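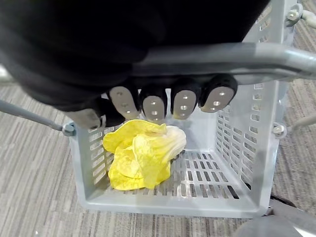
Fig. 1. Handle bar, with a hand wrapped over it.

August
Fevura Product Documentation

Section 5. Setting up the Pranik shop scale

This section takes you from a sealed carton to a scale that agrees with itself. It assumes you have read Section 4, which very few people have. If you skipped it, go back as far as the page on voltage and then return.

In the carton you should find the scale body, the steel pan, the power adapter, the receipt roll and a bag of feet. Keep the carton until the scale has passed its first weight check. Crushed flat and left out in the rain, it can't be used for returns.

5.1 Placing the scale

1. Choose a solid counter, away from doors, fans and anything that hums.
2. Screw in all the feet by hand. Pliers will get them tighter and will also get them stuck.
3. Set the body down and look at the bubble level beside the keypad.
4. Turn the feet until the bubble sits inside the ring. Adjust the front pair first.
5. Lower the pan onto the posts. It goes on only one way, and it will let you try the others for as long as you like.

Note: A sheet of folded cardboard under one foot is a popular fix. It works until the cardboard gets damp, and then you are selling plums at a price known only to the cardboard.

5.2 First power-up

1. Clear the pan.
2. Plug the adapter into the scale, then into the wall.
3. Switch on and keep your hands off the pan while the display counts down.
4. Wait for the row of zeros. A single dash means the scale is still thinking.
5. Leave the scale switched on for 11 minutes before you weigh anything for sale.

Caution: Do not hold the pan steady during the countdown, however helpful it feels. The scale will take the weight of your hand as zero, and every customer after that will get a little something extra.
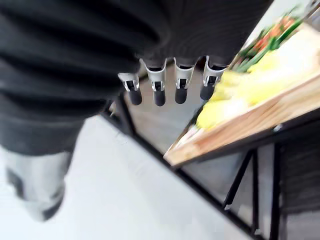 One shopkeeper wrote to us that the wait in step 5 is absurd, that the old Brundalik scale was ready before the lights were, and that a line of customers does not care about warm-up. We passed this along. The wait stays, but you can switch the scale on before you bring in the crates, and the line never has to hear about it.

5.3 Programming the item keys

The keypad has two banks of item keys. The lower bank is reached with SHIFT, so put your slow sellers there.

1. Hold PROG until the display blinks.
2. Press the key you want to assign.
3. Type the price, then press ENTER.
4. Choose BY WEIGHT or EACH with the arrow key.
5. Press PROG again to save. Walking away also ends programming, but it saves nothing.
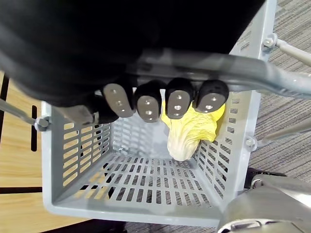
Try each key once before you open, and write its name on the overlay while you still remember what it was. You don't need real stock for this. A toy napa cabbage like the one in the basket, yellow and crinkled at the leafy end, will do perfectly well for practice, though the total you get for it should not be mistaken for income. Use the test key so the practice sales stay out of the day's report. If you forget, see "Clearing a report" in the next section, and bring coffee.

Note: Copying prices from a Brundalik scale requires the Bognár cable, sold separately. Typing them in by hand requires patience, also not included.

5.4 Taring a container

1. Put the empty container on the pan.
2. Press TARE. The display returns to zero and a small T appears.
3. Fill the container and press the item key.
4. Take everything off the pan. The display now shows a negative number – the weight of the container you just removed.
5. Press TARE again to clear it.

The T stays lit until you clear it.

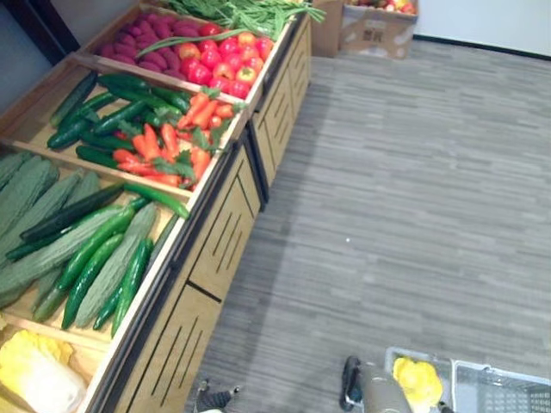 If you skip step 5, the next bag of onions goes through at less than it weighs, and the customer is unlikely to bring it up. You can have the scale clear the tare by itself after each sale. Hold TARE and ENTER together for 2 seconds, choose AUTO, and press ENTER. The setting survives a power cut. The clock does not, and will need to be set again as described in Section 4.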